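Small Teeth, Close Centers

A practical look at spur gears, the plates that carry them, and what goes wrong between the two

By Rocío Quiroga

The spur gear is the simplest gear in common use. Its teeth run parallel to the shaft, it produces almost no side thrust, and it can be dropped onto a pin from above with no particular orientation except the one its neighbor imposes. Most of the trouble people have with small gear trains comes from that last condition.

I have been assembling and repairing small gear sets for most of my working life, first in the instrument shop at Gaete and then on my own bench. The sets covered in this article are of the tabletop kind: a flat base plate, fixed pins, and gears that turn on those pins. Kits of this type are sold under several names. The Stolto and the Guver are the two I see most often, and their parts are close enough in size to be confused in a drawer. They should be kept apart. The bores differ slightly, and a gear forced onto the wrong pin will bind after a few turns.

Start with the gear alone. Put it flat on a plain surface under good light, with nothing else close to it, and check the teeth before anything is mounted. A single nicked tooth is easy to find at this stage and tedious to find later, when it shows up as a click once per revolution. Run a fingernail around the rim. Then look through the bore at the surface below. The edge of the hole should be an even circle with no raised lip. Bright light washes out the face of a pale part, so tilt the lamp until the tooth edges separate from the ground between them. 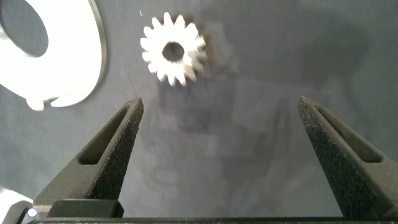

Burrs come off with a hardwood stick and a little fine paste. Files are too coarse for teeth this small. Clean the bore with a dry swab, then try the gear on its pin by hand. It should go down under its own weight and spin freely when flicked. If it stops short, look at the pin first. Pins pick up dirt at the base, where they meet the plate, and a ring of old grease there will hold a gear high enough to spoil the mesh.

Center distance is the next item. For two standard spur gears of the same pitch, it equals half the sum of their pitch diameters. On a plate with fixed pins the distance has been set by the maker, and the assembler's only job is to confirm that it is right. Too close, and the teeth bottom out in the roots. Too far, and the contact moves out toward the tips, with more backlash and faster wear. I check by holding one gear still and rocking the other. There should be a small, distinct amount of play, and it should feel the same at every position.

Fixed pins have a poor reputation that I think is only partly earned. They can't be adjusted, and a bent one usually means a new plate. They also can't drift. In the Stullau service log, which I kept until May, there were 572 entries for gear sets with adjustable centers, and 40 of those were for a center that had moved. A fixed pin removes that fault from the list.

The order of assembly matters more than most instruction sheets admit. Seat the first gear fully. Bring the second down over its pin until the teeth almost touch the first, then turn it slightly until a tooth finds a gap, and let it settle. Pressing is the usual mistake. If two teeth are tip to tip, pressure tilts the second gear on its pin, and the bore can be scored before anything gives way. A turn of less than half a tooth is enough to clear it.

A dark mat is worth having. Small gears roll on a hard bench, and a pale part is easier to find against a dark ground. Fabric has the further advantage of not marking the teeth when a gear is dropped. Keep the plate and the loose gears on the same mat, with enough space between them that a sleeve won't carry one into the other. 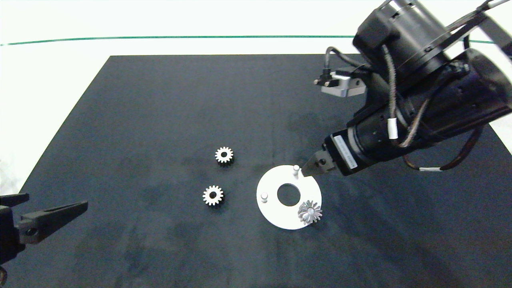
Mirta Orellana disagrees with me on fabric. Her objection is lint: a single fiber caught in the mesh will ride around with the teeth and work its way into the bore, and she has pulled enough of them out with tweezers to prefer smooth rubber. She also seats both gears dry, checks the mesh, lifts them off, and only then applies oil. Oil added too early, she says, hides a rough bore.

I accept the second point and have changed my own practice. On the first, I brush the mat before each job and have had little trouble.

Oil itself should be sparing. One drop on the pin, placed with a needle, is sufficient for a set this size. The teeth of a lightly loaded train need very little, and plastic gears often need none. Grease is a poor choice for anything turned by hand, as the drag masks the play that the rocking test is meant to reveal.

Run the finished train slowly in both directions. Mark one tooth with a soft pencil and follow it through a full turn, listening for any change in sound. If there is a tight spot, note the position of the mark. A tight spot that returns with the mark belongs to that gear. One that returns at a different interval belongs to its partner, and that is the gear to lift off and inspect again.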